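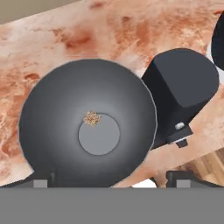

¿Puedo cambiar la textura de la encimera entre episodios sin repetir las demostraciones?
Se puede, siempre que la geometría no cambie. Las demostraciones guardan posiciones de las articulaciones y estados de los objetos, no imágenes, y por eso las vistas se generan de nuevo en el paso 4 de esta sección con la textura que usted elija.

Sección 4. Preparación de la evaluación visual en la cocina simulada

Esta sección explica cómo preparar el banco de pruebas Riltado para comparar una política de control entrenada con texturas variadas y otra entrenada con una sola textura. El procedimiento es el mismo que hemos usado en el estudio de Yensuk, cuyos resultados se resumen en 4.6. Se supone que el lector ya ha instalado el simulador y que la prueba de arranque de la sección 3 ha terminado sin errores.

Todas las vistas que recibe la política vienen de la cámara de muñeca. En esta cámara los dedos de la pinza y una parte de su cuerpo ocupan siempre la zona inferior. No se deben recortar ni enmascarar, porque la política los utiliza como referencia para saber dónde está la pinza con respecto al recipiente.

4.1 Antes de empezar

Necesita lo siguiente:

Una instalación de Riltado con el paquete de cocinas activado.
El archivo de demostraciones de Yensuk, que contiene 2,000 episodios.
Los dos puntos de control de la política, que en este manual llamamos «fija» y «variada».
Espacio libre en disco para las vistas generadas. Si guarda también los mapas de profundidad, el espacio necesario es bastante mayor.

Nota. En los archivos de configuración y en este manual, la coma separa los millares. El programa no acepta la coma como separador decimal; utilice el punto.

4.2 Carga de la escena

1. Abra el editor de escenas y elija la plantilla «cuenco_encimera».

2. Compruebe que el campo «origen» del cuenco está en el centro de su base y no en el borde. En las versiones antiguas de la plantilla estaba en el borde, y con ese valor el cuenco aparece hundido en la piedra.

3. Cargue el material de la encimera. Para la condición de referencia usamos el mármol de tonos crema, rosa y naranja con manchas rojizas. Es un material difícil a propósito: tiene manchas oscuras de tamaño parecido al de los objetos pequeños, y una política poco robusta puede confundirlas con el objetivo.

4. Active la generación de vistas y pulse «Aplicar». El primer cálculo de cada material tarda más que los siguientes.

5. Coloque los objetos de distracción. La plantilla los pone junto al cuenco y usted puede moverlos, pero no los acerque tanto que la pinza los toque durante la bajada.

Precaución. No modifique la escala del cuenco con el ratón. El modelo de colisión no se actualiza hasta que se guarda la escena, y mientras tanto los dedos pueden atravesar la pared. Escriba el valor en el panel y guarde inmediatamente.

4.3 El material granulado

El objetivo de la tarea es un grupo pequeño de granos dentro del cuenco. En la vista de la cámara se ve como un montoncito de color tostado y crema con puntos marrones, muy pequeño en comparación con el recipiente. Puede quedar en parte sobre la base plana y en parte sobre la pared inclinada, y esta posición es válida.

1. En el panel «Granos», seleccione el modo «agrupado». El modo «libre» da un movimiento más realista pero hace que los episodios no sean repetibles entre dos ordenadores distintos.

2. Escriba la semilla de inicio. Nosotros usamos 269 en todas las pruebas publicadas y recomendamos conservarla si quiere comparar sus cifras con las nuestras.

3. Deje que la simulación se estabilice antes de guardar el estado inicial. El indicador de energía tiene que bajar y quedarse en verde.

4. Guarde el estado con el botón «Fijar inicio». A partir de este momento, cada episodio empieza con el grupo en la misma posición, y solamente cambian los materiales y la luz.

Nota. El contorno del cuenco se ve un poco facetado, formado por segmentos cortos. Es el nivel de detalle normal de la malla. Aumentar el detalle hace más lento el cálculo y en nuestras pruebas no cambió la tasa de éxito de ninguna de las dos políticas.

4.4 Calibración de la cámara de muñeca

La vista correcta es casi vertical sobre el cuenco. Una inclinación pequeña es aceptable y hasta conveniente, porque permite ver la pared interior.

1. Lleve el brazo a la posición «observar» desde el menú de posiciones guardadas.

2. Abra la ventana de la cámara y verifique que el disco claro de la base se ve completo. Si un dedo lo tapa, suba la muñeca con la tecla de flecha.

3. Verifique que se ven las dos almohadillas grises de los dedos, una a cada lado. Si falta una, la pinza está girada o no está abierta del todo.

4. Ejecute la orden «calibrar_vista». El programa compara la posición de las almohadillas con la posición calculada y muestra el error en píxeles. Un error de hasta 3 píxeles es aceptable.

5. Si el error es mayor, repita la calibración con la pinza totalmente abierta. Cuando el error no baja después de repetirla, lo más frecuente es que el archivo del brazo y el archivo de la pinza sean de versiones diferentes.

Precaución. No calibre con el material granulado en movimiento. El programa no da ningún aviso, pero el resultado queda guardado y afecta a todos los episodios que siguen.

4.5 Ejecución de la comparación

1. En el menú «Evaluar», seleccione la política «fija» y asigne el conjunto de materiales «Nuvville». Este conjunto no se usó en el entrenamiento de ninguna de las dos políticas.

2. Ponga el número de procesos en paralelo. Con una sola tarjeta gráfica recomendamos 4. Un número más alto funciona, pero los tiempos de espera de la cámara se vuelven irregulares y algunos episodios terminan por límite de tiempo sin que la política tenga la culpa.

3. Inicie la evaluación y espere al mensaje «Serie completa». Si cierra la ventana antes, los episodios ya terminados se conservan y puede continuar más tarde con la opción «Reanudar».

4. Repita los pasos anteriores con la política «variada». No cambie la semilla ni el conjunto de materiales.

5. Exporte las dos tablas con el botón «Guardar resultados». Se guardan en la carpeta «salida», con el nombre de la política y el nombre del conjunto.

Nota. Un episodio se marca como éxito cuando la pinza cierra sobre el grupo de granos y lo levanta por encima del borde del cuenco. Si el grupo cae después de pasar el borde, el episodio sigue contando como éxito en esta versión. Sabemos que este criterio es discutible. Quien prefiera uno más estricto puede activar «mantener hasta el final» en las opciones, pero debe indicarlo cuando publique sus cifras.

4.6 Qué resultado debe esperar

En nuestro estudio, la política variada tuvo más éxitos que la fija en todos los materiales del conjunto Nuvville. La diferencia fue grande en los mármoles con vetas y manchas, y pequeña en las superficies lisas de un solo color. Sobre la piedra gris uniforme las dos políticas se comportan casi igual.

Los fallos de la política fija tienen una forma muy reconocible: el brazo baja hacia una mancha oscura de la encimera, fuera del cuenco, y se detiene sobre ella. En la política variada este error es raro. Sus fallos ocurren más a menudo en el último tramo, cuando un dedo toca la pared inclinada antes de llegar a los granos. Creemos que este segundo problema no depende de la textura, y por eso no esperamos que mejore añadiendo más materiales al entrenamiento.

También probamos a entrenar con luz variable y una sola textura. La mejora fue menor de lo que pensábamos. Los detalles están en el informe de julio, en la carpeta de documentación.

4.7 Problemas frecuentes

La encimera aparece negra. El material no se ha encontrado. Revise la ruta y evite los espacios en los nombres de carpeta.

El grupo de granos no aparece. Se ha cargado el estado inicial de otra plantilla. Vuelva a 4.3 y fije el inicio otra vez.

Las dos políticas dan exactamente las mismas cifras. Casi siempre se ha cargado dos veces el mismo punto de control. El nombre del archivo cargado está escrito en la primera línea del registro.

El programa Jova no abre las tablas. Jova lee solamente la versión nueva del formato. En la ventana de exportación, marque «formato actual» y guarde de nuevo.

La vista tiembla durante la bajada. Desactive el suavizado de la cámara. Esta opción está pensada para grabar vídeos y no se debe usar en la evaluación.

Para añadir sus propios materiales al conjunto, continúe con la sección 5.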